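Wiping the plate until it is clean, and then stopping

A research team at Rodwood has been teaching a robot arm to do the washing-up, one plate and one sponge at a time. The hard part was getting it to know when to finish.

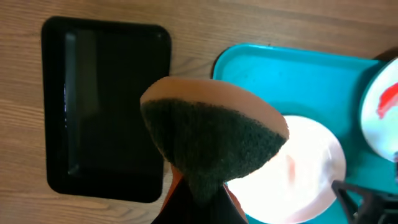 Most people who wash a plate don't think about the wiping. They look at the mark, rub it, look again and rub a bit more if they need to. Kiều Hoàng has spent the past two years trying to get a machine to do the same, and she says the looking again is where nearly all the trouble lies.

"The first version wiped beautifully," she says. "It wiped clean plates beautifully as well. It would do eleven strokes on anything you put in front of it and then put the sponge down, and it didn't matter what was left behind."

Hoàng works with Adel El-Sayed in a long ground-floor lab at Rodwood, a research centre that shares its car park with a tile warehouse. Their project is called Fidport. It began as a study of how robots handle soft things, and for a while it was going to be about folding cloths. The sponge won because it was cheap, and because it squashes. A robot that grips a wooden block knows more or less what shape the block will be a second later. A sponge bends when it is picked up, bends again when it touches the plate, and sits differently in the fingers every time.

The method they settled on starts with people. An operator sits beside the table and drives the arm by hand through a matching controller, picking up the sponge, wiping a stain and putting the sponge back. A small camera near the gripper records what the arm sees while the joint positions are logged. The team collected 790 of these demonstrations, most of them between late morning and four in the afternoon, when both of them could be in the room.

A learning program is then trained to predict what the operator would do next from what the camera is showing. This is known as imitation learning, and it is widely used. On its own it gave Hoàng her eleven strokes. The program had seen so many wipes of similar length that it copied the length and paid little attention to the plate.

El-Sayed's suggestion was to cut every recording into separate strokes and to label what was left on the plate after each one. The labels are simple: stained, faint or clean. The robot is now trained on two jobs together. One is how to move. The other is to judge the plate between strokes, with the sponge lifted out of the way, and the result of that judgement decides whether it goes round again.

"It's dull work, labelling," El-Sayed says. "You're looking at a smear of sauce and asking yourself if that counts as faint. We disagreed a lot in the first month. In the end we wrote down a rule and stuck it to the monitor."

The lifting matters more than they expected. With the camera so close to the gripper, the sponge blocks a good part of the view, and a stain can sit behind it for the whole of a stroke. Early on the robot would treat a hidden stain as a removed one. The team tried adding a second camera above the table, which helped, but it also meant that the system stopped working whenever somebody moved the stand. They went back to the single view and made the arm pull away and look.

In May they ran the main test, a set of 249 trials on plates and stains that had been kept out of the training. A trial counted as a success only if a person who had not watched it judged the plate clean and the robot had stopped by itself. The older version seldom passed on the second point. The new one passed on both in most of the trials, and Hoàng is preparing the full breakdown for a paper.

She is open about where it fails. Red stains give it little trouble. Pale orange ones are harder, particularly under strong light, when a white plate can look so bright to the camera that a weak mark almost vanishes into it. The robot looks, sees nothing and stops. El-Sayed would like to fix this by teaching it to look from two angles. Hoàng thinks better exposure settings would do most of the job for less effort, and they have not agreed yet.

Grip is the other weak point. If the sponge is pinched too near one end, the scouring side twists away from the plate partway through a stroke and the arm carries on with an edge. People shift their fingers when this happens without noticing it. The robot has to put the sponge down and pick it up again, and so far it does that only when the twist is severe.

Two companies have been in touch. Zandano, which fits out canteen kitchens, wants to know whether the same approach could check trays before they go into a machine. Chraibi makes cleaning equipment for food plants and is more interested in the stopping rule than in the wiping. Neither has signed anything, and El-Sayed says the arm is far too slow for a real kitchen — a single plate can take it longer than a person would need for a whole sinkful.

The next round of recordings will cover bowls. The curved sides mean the arm has to change the angle of its wrist during a stroke, and the operators are already finding it awkward. Hoàng has done most of the practice runs herself. She keeps the old eleven-stroke program on the lab computer and still runs it now and then, to compare.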